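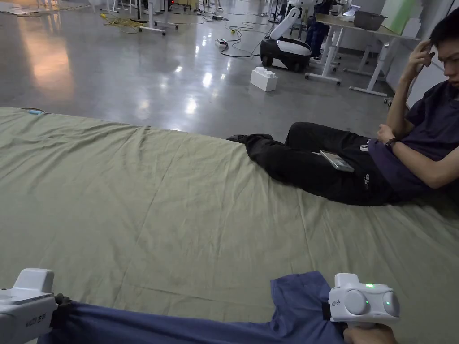
*On the green sheet, with the two white hand-held grippers at the near end and the mobile arm standing on the concrete behind.*

# Trying out hand-held grippers: a gallery from our comparison days

Welcome, and thank you for dropping by. Our gallery pages usually run to a dozen pictures and very few words. This one has gone the other way, with a single picture at the top and a good deal of chatter underneath, so put the kettle on if you have the time. The notes are from our February sessions with two models of hand-held gripper, the Telis and the Oltance, and I've tried to set down what we learned while it's still fresh (and while I can still read my own handwriting).

For anyone who has wandered in from one of our other galleries, the question we were asking was a modest one. Michailidis, our long-running tidy-up and folding project, depends on people showing a task by hand, over and over, with a gripper in each fist. We've been using the Telis for ages and are fond of it. The Oltance is newer to us, and we wanted to know whether it was worth changing over before the next big round of recording. We did 187 recordings with the Telis and 106 with the Oltance, which is a lopsided comparison, I know, but the Oltance pairs reached us late and we made do with the days we had.

## On the floor

Most of our work with cloth happens at ground level. A big sheet gives you a generous working area with no table edge to bump into, and you can spread yourself out beside it in whatever way your knees will allow. Olive green has turned out to be a friendly colour for it, too. White housings stand out well against it, and so do most of the small things we ask people to pick up.

The creases are welcome. We did try smoothing the fabric down before every recording in the first session, and it took so long that everyone was grumpy by lunch. After that we let it lie however it wanted, and the recordings were none the worse for it.

## In the hand

Weight was the first thing everybody wanted to talk about. The Oltance is 7 grams lighter than the Telis on our kitchen scale, which is nothing at all, and yet person after person told us it felt much lighter. We put that down to balance. More of the Oltance's bulk sits back over the wrist, so you aren't holding up the front end all afternoon.

The Telis fought back on the squeeze. Its trigger has a lovely even pull from open to closed, and you can feel your way around a soft edge of fabric with it. The Oltance is stiffer for the first little bit and then gives all at once – fine for a block or a cup, rather less fine for one layer of a tea towel. Two of our regulars learned to work around it within the hour. The rest of us kept pinching two layers and muttering.

## Straps and lights

Straps deserve their own heading, as anyone who has worn one for a whole session will tell you! The Oltance strap is wider and kinder on the skin, but it loosens. The Telis strap stays exactly where you put it and leaves a mark to prove it. My own preference is for the Telis with a bit of soft tape folded over the buckle side, and I'd suggest trying that before you spend any money.

As for indicator lights, I'd like both makers to move them to where your eyes already are. When you're concentrating on a corner of cloth you won't go looking at the top of the housing, and we lost a handful of recordings to that very habit. We now have a second person call out "go" and "stop", which is old-fashioned and works a treat.

## From the hand to the arm

The recordings were played back through Omis, our controller, on the mobile arm. I'd expected the gripper with the nicer feel to give the nicer playback, and it wasn't so simple. The Telis recordings came out smoother, with fewer hesitations when closing on fabric. The Oltance recordings kept better track of where the wrist was in big sweeping movements, such as dragging a corner from one side to the other. Small parcels of cloth favoured the one and large spreads favoured the other, and I went back and forth over it for days.

Battery life was a nicer surprise. The longest stretch we had from one charge was 271 minutes, with the Oltance. The Telis wanted its charger after lunch every time, as it always has.

## Where we've landed

For the time being we're keeping the Telis for folding and borrowing the Oltance for anything with a long reach. Omis will need a small change to its settings file so that both can be used in one session, and I've promised to write that up on the project page. If you have a spare set of Oltance finger pads in the softer material, I'd dearly love to borrow them – ours haven't arrived.

Notes and gallery by Antigoni Petridis, 18 February 2020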